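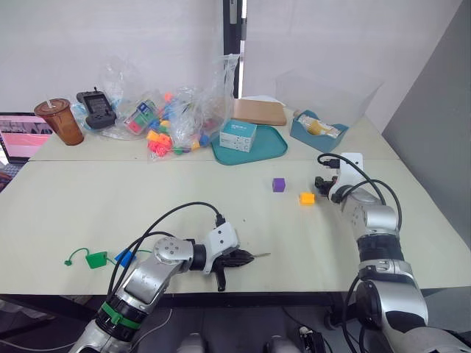
Gefragt von Anahera Brunton im Bereich Robotik und Automation, September
Tosgate Community · 2.099 Aufrufe

Arbeitsplatzregeln für zweiarmigen Aufbau: was gehört schriftlich rein?

Hallo zusammen,

ich soll für unser Labor eine Platzordnung schreiben, also eine Seite, die am Tisch hängt und an die sich alle halten. Es geht um einen Tisch mit zwei Armen und kleinen Objekten (Würfel, Anhänger, Draht). Dahinter steht ein zweiter Tisch, auf dem zurzeit alles Mögliche abgelegt wird: Laptop, Tüten mit den Teilen, Handgerät, Getränke.

Eine Risikobeurteilung für die Arme gibt es, die ist abgelegt und unterschrieben. Mir geht es um die tägliche Praxis. Im Projekt Janunel haben wir bisher 2.892 Durchläufe aufgezeichnet und davon 172 verworfen, meistens wegen Dingen, die man vorher hätte regeln können. Mal lag ein Teil von der vorigen Aufgabe noch da, mal hatte jemand den Laptop verschoben.

Konkret:
Darf der hintere Tisch als Ablage dienen oder muss er leer sein?
Wie haltet ihr es mit Kabeln, die in Bögen über den Armen laufen?
Gibt es eine Norm, auf die ich mich bei so einem Laboraufbau berufen kann?

Danke schon mal.

werkbank_nord

Zur Norm zuerst. Für Industrieroboter ist ISO 10218 die übliche Adresse, für das Vorgehen bei der Risikobeurteilung ISO 12100. Ob euer Aufbau unter die erste fällt, hängt vom Hersteller und vom Einsatz ab, das klärt ihr mit eurer Fachkraft für Arbeitssicherheit. In die Platzordnung würde ich keine Normnummern schreiben. Am Tisch liest die keiner nach, und wenn sich eine Ausgabe ändert, hängt da etwas Veraltetes.

Zum hinteren Tisch: leer muss er nicht sein, aber getrennt. Wir haben die Fuge zwischen den Tischen als Grenze festgelegt. Davor liegt nur, was zur laufenden Aufgabe gehört. Dahinter darf Material stehen, wenn es einen festen Platz hat und die Arme nicht drankommen. Den Arbeitsbereich in der Steuerung entsprechend begrenzen und einmal mit langsamer Fahrt prüfen – auf dem Papier reicht das nicht.

Getränke stehen bei uns auf einem Beistelltisch, auch solche mit Deckel. Dafür gibt es keine Ausnahme, auch nicht für Besuch.

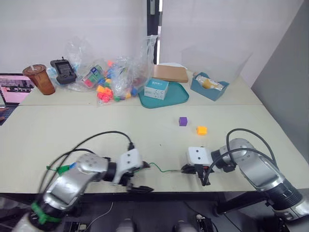
Dünner grüner Draht zwischen den Greiferspitzen, die beiden Würfel liegen weiter hinten auf dem Tisch.

Gerade bei Aufgaben mit beiden Armen am selben Teil gehört eine Regel rein, wie abgebrochen wird. Unsere lautet:
1. Stopp auslösen, Hände bleiben draußen.
2. Abwarten, bis beide Arme stehen und die Freigabe weg ist.
3. Erst dann das Teil herausnehmen, Greifer nacheinander öffnen.
4. Durchlauf als abgebrochen markieren, auch wenn er fast fertig war.

Punkt 4 wird am häufigsten vergessen.

kabelbinder77

Zu den Kabeln: Bögen über dem Arm sind in Ordnung, solange sie in keiner Stellung spannen oder hängen bleiben. Einmal alle Gelenke bis an die Grenzen fahren und zuschauen. Steckverbindungen nicht frei baumeln lassen, die gehören zugentlastet. Wir prüfen das zu Schichtbeginn und nach jedem Greiferwechsel. Mit Kabelbindern bitte nicht über ein Gelenk hinweg, sonst zieht es beim Drehen.

Abstand zum Tisch ist bei uns 1.000 mm, auf dem Boden abgeklebt. Das ist unser Wert aus unserer Beurteilung, bitte nicht einfach übernehmen.

Skurkon_Leser

Foto vom Sollzustand machen und danebenhängen. Reicht.

Kommentar von Anahera Brunton

Danke, das mit der Fuge übernehme ich, und die Abbruchregel fast wörtlich. Nachfrage an werkbank_nord: Wer gibt bei euch nach einem Abbruch wieder frei, die Person am Handgerät oder eine zweite?

Kommentar von werkbank_nord

Die Person, die gestoppt hat. Steht bei uns als letzter Satz unter der Liste.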